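3.2 Colour words in the Cluvstead recordings

The richest material came from the naming task, and we were delighted by how much people had to say. Of the 213 recordings made in March, 111 held at least one colour word that the Pado word list does not include. Speakers over seventy reached for food and weather — "oaty", "wet slate", "milk gone over" — while the younger group leaned on paint names and football shirts. Red was the great exception. It drew the same plain word from nearly everyone, whatever their age or home village.

Greys were a joy to transcribe. The 19 speakers from Nina gave us 18 different terms between them, and several argued happily with their own first answer. Skiseron speakers used fewer terms but joined them freely, as in "grey-going-white", a pattern we return to in Section 4.
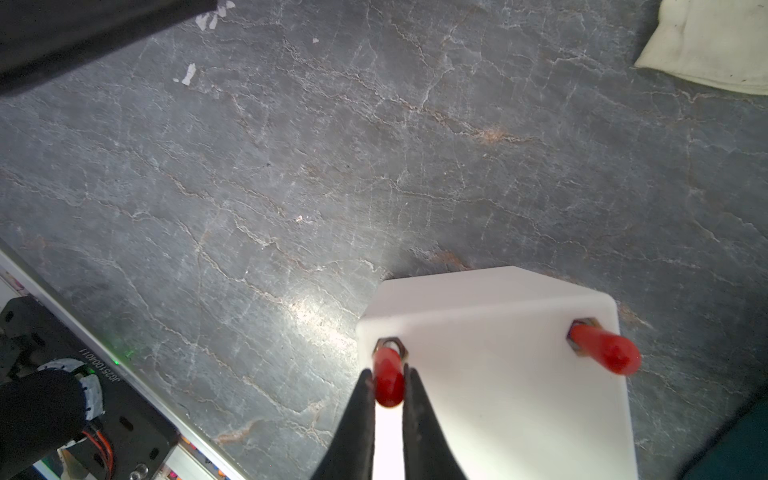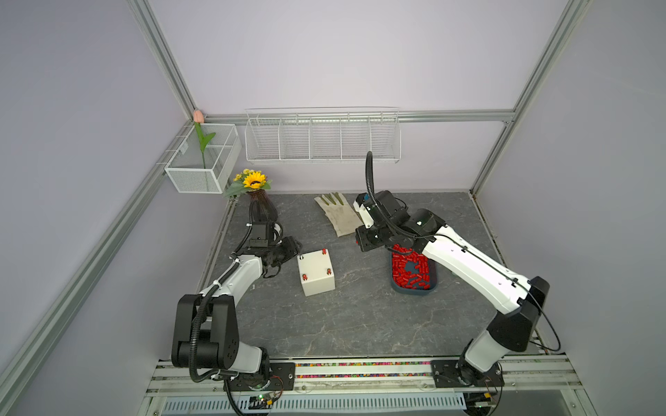
Figure 3. Grey marble-patterned surfaces, with two red-capped pegs on a white block (first picture) and a dark brown ribbed glass vase (second picture).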